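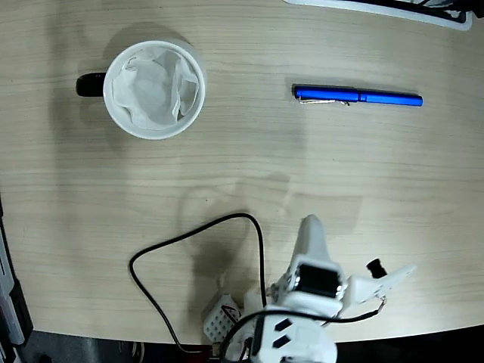

Home Day Trips Open Days Food Archive Contact

Posted in January, by the Pundutley Day Trips editor

Flalgate Salt Works: the open day

The brochure promises "a living salt works, unchanged for generations." I have been promised this by a mill, two breweries and a candle factory, so I drove to Skustport with my expectations set low and a coat that can take mud.

The mud was real. Parking is in a field behind the sea wall and the walk to the gate takes longer than the website says, mostly uphill and with no sign at the only fork. Go left. Admission is $18 for adults, which struck me as a lot for a place that also sells the stuff it makes, but the tour is included and so is a small bag of salt at the end. The shop sells the same bag on its own for six.

The tour starts in the boiling house. It's a long brick shed with two open pans, and one of them was working. Seawater comes in through a pipe, gets filtered, sits in a tank, and is then heated very slowly until crystals form on top. The guide was good on this part and clearly liked the work. She explained why the heat has to stay low and what happens to the flakes when somebody gets impatient. I would have happily listened to another half hour of it.

What we got was the history, and here I started writing question marks in my notebook. We were told that salt was first made on this shore in 1,542 pans. Then, a few minutes later, a panel on the wall gave 1,542 as the yearly output in tons, and didn't say which year. One number, two jobs. I asked which was correct and was told that the old records are "open to interpretation." Fair enough, but then don't paint them on a wall in letters a foot high.

The "unchanged" claim doesn't hold up very well either. The pans are stainless steel and the heat is electric. The roof has been replaced, and so have the drains. None of this bothers me – I'd like my salt made in a clean building – but the only old thing I could find in the boiling house was a rake, and it was bolted to the wall.
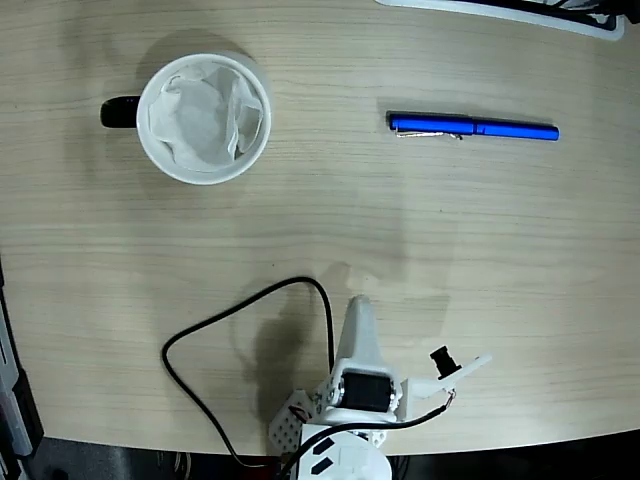

Mug and blue pen on the table.

After the boiling house you can climb the brine tower. It has 313 steps according to the leaflet, and by the top I was ready to believe it. The view is decent. You get the harbor at Skustport, the mudflats, and on the other side the distribution warehouses that the brochure photographer was careful to stand with his back to. The wind up there is brutal. Two families turned around halfway, and I don't think they missed much.

There was also a tasting. Four little dishes, one plain, one smoked, one with seaweed and one "reserve," which costs three times as much as the plain. We were asked to describe the differences. People said things like "rounder" and "more mineral." The smoked one tasted of smoke. The seaweed one was very nice and I bought a jar. As for the reserve, I went back and forth between it and the plain until my lips hurt and could not tell you which was which with my eyes shut. When I asked what was done differently, the answer was that it comes from the first skim of the pan. Maybe so. I'd want to try them on a potato before paying for it.

Lunch is a problem. The café on site had run out of soup by noon and was down to cheese rolls and a tray bake. Drive back into town instead and go to Ghiță, on the harbor road, where they do a bean stew with good bread and don't mention Flalgate salt anywhere on the menu. I asked. They use the ordinary kind from the wholesaler.

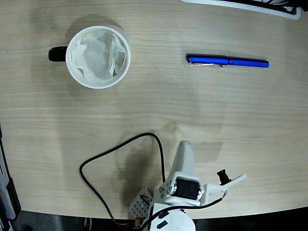
White mug with a black handle, pen to the right.

The works says that nearly 2,000 people came through over last year's open days. I can't check that, but our group was too big for the boiling house and the people at the back heard very little. If you go, stand near the front and get there for the 10 a.m. tour, before the pan is skimmed. The later groups see a pan of hot water and a lot of steam.

Would I go again? For the boiling house, yes, if they cut the price or cut the history talk down to the parts they can back up. Skip the tower in winter. Buy the seaweed jar. The free bag of salt had a small hole in one corner and I am still finding it in my coat.

Coming from Pundutley, allow an hour and ten minutes. The bridge was down to one lane when I crossed it and the cones looked settled in.

Contact us | © Pundutley Day Trips | Back to top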